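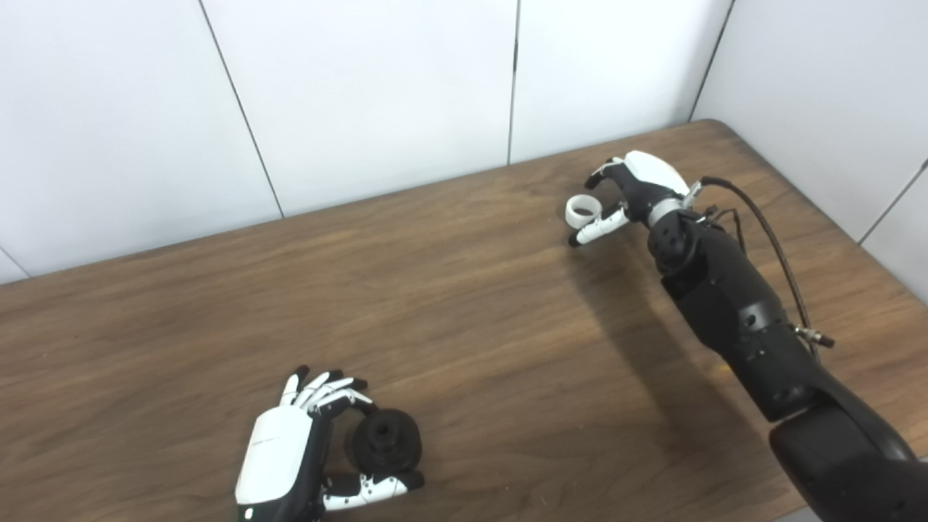
*Small parts, brown table, October.*

Small parts should come out of the bag one at a time, onto a bare table, before anybody reads page one of anything. That's my whole argument. I'll make it fast, I have 24 minutes before I need to leave.

Most people do the opposite. Rip the box, tip everything out, start building. Then half an hour on the floor looking for a ring the size of a dime. I did it for years. Did it with the Cledik shelf, did it with a Grultora lamp that still leans.

A black knob with a ridged rim, fine, you can find that anywhere in the house. A little white ring is another matter. Rings roll. Rings go under things. And a ring is usually the part that everything else sits on, so you find out it's missing at step 37 of 41 and take the whole thing apart again. Ask me how I know.

Haoran Peng, who I shared an apartment with in Jerncombe, says I'm making a religion out of it. His way is a bowl. Everything in a bowl, fish around as you go. Ok. But a bowl hides things -- the small stuff sinks and you end up dumping it out on the table anyway. So just start at the table. He also thinks the instruction sheets are written for people like me, which I took as a complement. 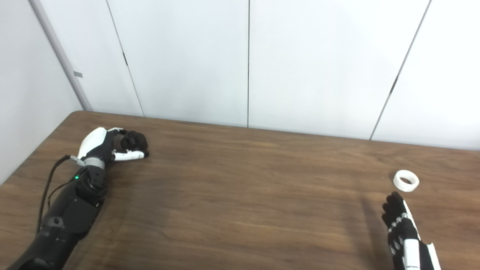

Table choice matters more than people admit. Not glass, too slippery, and clear bits vanish on it. Not a patterned cloth. I'd take a plain wood-grain top every time, brown if you can get it, dark enough that a white part jumps right out at you. Black parts are harder, but a thin black cable still reads as a line against brown wood and you can follow it with your eye. Try that on a black desk. And push the table to a wall if you can, one less side for things to roll off.

Objection: takes too long. It takes 2 minutes. The Ionescu coffee grinder took me less, and I'd put that off for a week because I "didn't have time" to lay it out.

Other objection, it looks fussy. Sure. So does crawling arond under a couch with a flashlight.

Clear the table first, mugs and mail too. Then open the bag.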